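Can a robot tidy your kitchen drawer yet? (And what to do in the meantime)

Posted Sep 21, 2024 in Tidying and Storage

I get asked this one more than anything to do with limescale, so it gets its own page. My cousin has a robot hoover, my neighbour has a robot mower that lives under a little roof like a guinea pig, and everybody wants to know when something will come along and sort the odds-and-ends drawer. I've been reading up, I've been pestering people who know more than me, and I've got a few tips out of it that work in an ordinary house with ordinary hands.

First, the chores machines can manage. Floors, yes, if you pick up the socks first. Lawns, yes. Windows, sort of – I had one of the suction ones on loan for all of February and it did a lovely job of the middle of each pane and left me the corners. Washing up has been done by machine for so long that we forget to count it, but look at what's left for us: scraping, loading, unloading, putting away. The washing is the easy bit!

Putting away is where it gets tricky. You and I can pick up a face flannel, a pen lid and a battery one after the other without thinking. A machine has to work out where each one is, which way up it is, where to get hold of it and how hard to squeeze. A block of wood is kind to it, because it's the same shape after you've picked it up as before. A cloth isn't. Nor is a crumpled bag, or anything with strings on.

I had a long chat about this with Ok-hee Yeom, who spent years setting up packing lines at Gatum before she took up upholstery, and she told me to stop looking at the arm and look at the tubs. Open at the front, a sloping lip, only a few things in each. She reckons half of any sorting job is done before anyone (or anything) reaches in.

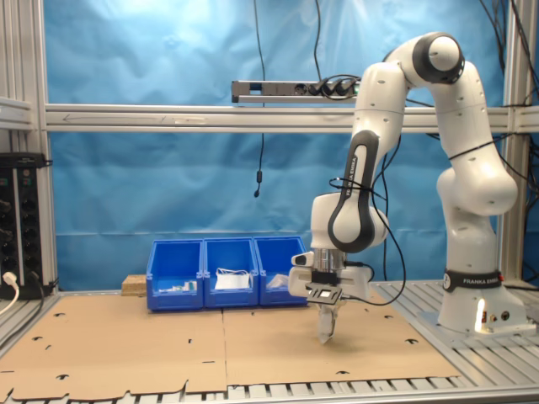 Three open-fronted blue bins at the back, cardboard on the worktop and a Franka Emika arm with its fingers right down by the surface.

So I went home and had a go at my own shelves on the Yeom principle, and I'm a convert. What I'd pass on:

Use open-fronted bins for anything you reach for daily. Lids are for Christmas decorations. The sort with a dip at the front lets you see what's in there from a standing position, and you can still stack them if you leave the lip clear.

Don't fill them. My old battery tub held nearly 60 bits and pieces, and most of them weren't batteries. A few items per bin sounds wasteful until you notice you've stopped tipping the lot out on the table to find one fuse.

Keep floppy things away from hard things. Masks, cloths and string bags wrap themselves round whatever they're next to. I fold mine once, loosely, and give them a bin to themselves.

Put down cardboard before you start. Flattened boxes are free, they stop small screws skating off the edge, and a scratched worktop costs a lot more to put right. If you need two pieces, butt them up close and run tape along the join, or you'll spend the afternoon picking washers out of the gap. Old packaging with slots in it is fine for big items, less fine for pins.

Do one sort of thing at a time. All the pens, then all the plugs. This is a factory habit and I resisted it for years (I like to wander), but it's much quicker.

Hang your cables up. Get the extension lead off the bench and fix it to a rail or the underside of a shelf, where the plugs are in reach and not under your elbow. Make sure it's one meant for mounting, and keep it well away from the sink.

On to whether you should hold off and wait for the machine. I wouldn't. There's a gadget shop near me, Dandach, with a waiting list for a countertop helper from a firm called Lirkia, and they'll take a deposit of 400 pounds for something that hasn't got a delivery date. I asked the lad if it could pair socks. He said it was on the list. Sock pairing has been on my list too.

For the shop floor it's a different story, according to Ok-hee. If you've got the same part arriving the same way up all day long, a machine has been able to shift it for donkey's years. It's the mixed box that causes the bother, and a house is one enormous mixed box with a dog in it.

A reader called Jang wrote in after my last piece to say he'd counted the contents of his garage drawers before sorting them and got to 1,092, of which 387 were screws. I'd love to know how anyone else gets on, so do leave your totals in the comments, and if you've found a decent open-fronted bin that fits a shallow shelf, tell me where you bought it. Mine stick out by an inch and I keep catching my sleeve.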